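Widstead Switch Panel Demos

Hi, and thanks for stopping by! I'm Ville Savolainen, and this is the README for the switch panel set I've been putting together, all of it driven by a human operator in simulation. If you want to teach a policy to find one lever among several that look the same, and push it without bumping into its neighbors, you're in the right place.

What's in it

The set holds 1,751 demonstrations, each one a single try at a single lever. The work surface is a wooden table with a teal control box on it, and the robot is a white arm on a gray pedestal. The box has six levers, labeled LAMP, PUMP, FILL, WASH, FAN and VENT. An operator gets a short instruction ("flip WASH"), drives the arm over, does the thing and backs off.

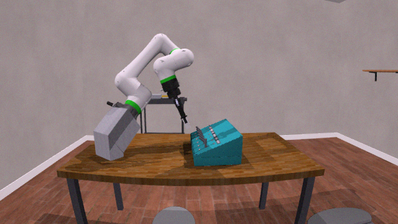 I drove most of the runs myself, usually in the evening with a cup of tea going cold next to the keyboard. The rest came from two friends who had never steered an arm before, and I'm really glad I asked them! Their paths wander, they stop to think, they come at the box from angles I'd never pick. I kept all of that in. If you only want the smooth stuff, filter on the operator field (mine is "ville", the others are "guest_a" and "guest_b").

How I drive the arm

I use Trova, a little remote control program I wrote for this. Your hand moves a puck with six degrees of freedom, the gripper follows, and a foot pedal acts as a clutch so you can let go, recenter your wrist and pick up where you left off. There's a speed knob too. I set it low once I'm near the levers, and you'll see that in the velocity traces as a long flat tail at the end of each approach.

Commands and joint states are saved together at every control step. Clutch presses get their own column, and please do look at it before you train. While the clutch is up the arm holds still but the recording keeps rolling, so a policy that sees those steps raw will learn to sit there and do nothing. Mine did, for a whole Wednesday. 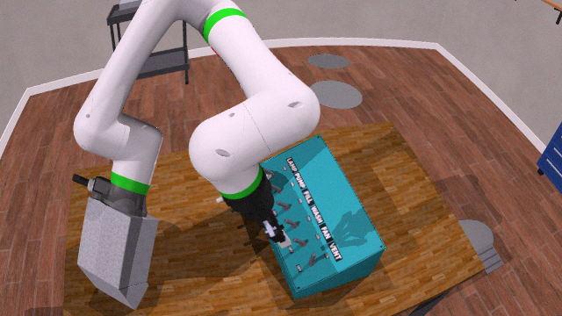

Do I need the same puck to add my own demos?

Any input device that gives you a position and a rotation will do. I've driven it with a game pad, and the loader doesn't care what you used as long as the commands are written as gripper poses in the table's coordinates.

Splits

Training gets everything except a held-out test split and a small practice folder. The practice folder is where each of us warmed up, and it's a mess, but I left it in for anyone who's curious about how people learn to do this (I am!). The test split has instructions worded differently from the training ones, so "turn on the fan" where training would say "flip FAN".

Every run has a result field with one of three values: done, wrong_lever or gave_up. I set these by replaying each run and checking the lever angles at the end, then I went through the close calls by eye. Failed runs stay in the set. If you're doing plain imitation, drop them. If you're training something that judges progress, they're gold.

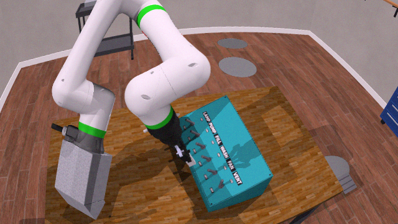 Getting started

The loader lives in a small package called Niven. Point it at the folder you unpacked, ask for a split, and it hands back one run at a time with the instruction, the commands, the joint states and the camera views. On my laptop the first load is slow while it builds an index, and after that it's quick. If you just want to poke around, limit it to the first 1,000 runs and skip the images.

I'd start with replay. Play a handful of recorded runs back through the simulator before you train anything at all, and make sure the gripper ends up where the recording says it should. If it's off, check your pose convention first. My rotations are quaternions with the scalar last, and that has already bitten both guests and me.

Things I'd like to fix

- Long pauses. Some guest runs have a good stretch of nothing in the middle while the operator hunts for the right label.
- Lever balance. I like WASH, apparently, and it shows up more than it should. VENT is short on runs.
- Contact. The levers feel a bit stiff in simulation, so don't read much into the force numbers.

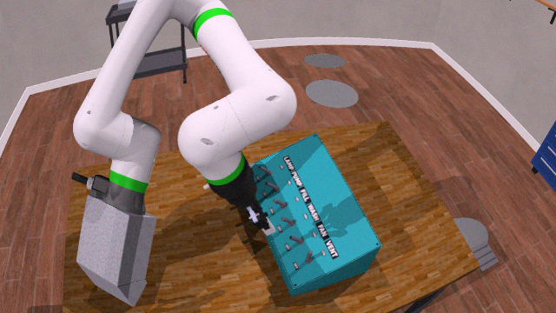 Versions

This is version 3. Version 2 had the clutch column shifted by one step, so please don't mix the two. The older files are still up on the Wakgate server if you need to match an earlier result, and I'll keep them there through October.

Questions, bug reports and new demos are all very welcome. Open an issue, tell me which run you were looking at, and paste in the loader's output if you have it.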